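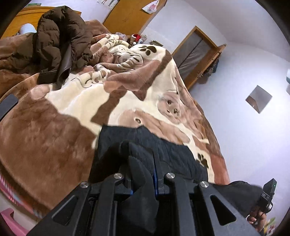
Bed 3: dark quilted cloth on the plush blanket with the animal print.

Bedding store, Flatell building. Entry of 2020-02-20, J. Macedo.

The blanket on bed 3 is retained for the present series. Its pile is soft and thick, and it bunches readily towards the top of the bed. Colleagues are requested to smooth it by hand before the quilted cloth is laid down.

The cloth is to be folded in half, then in half again, and placed at the foot of the bed. Folds left overnight are to be noted on the Lozano sheet.

Washing: 60 degrees for cotton covers only. The plush blanket is excluded until its care label has been checked. Eight spare covers remain on order from Delatico, delivery expected in June.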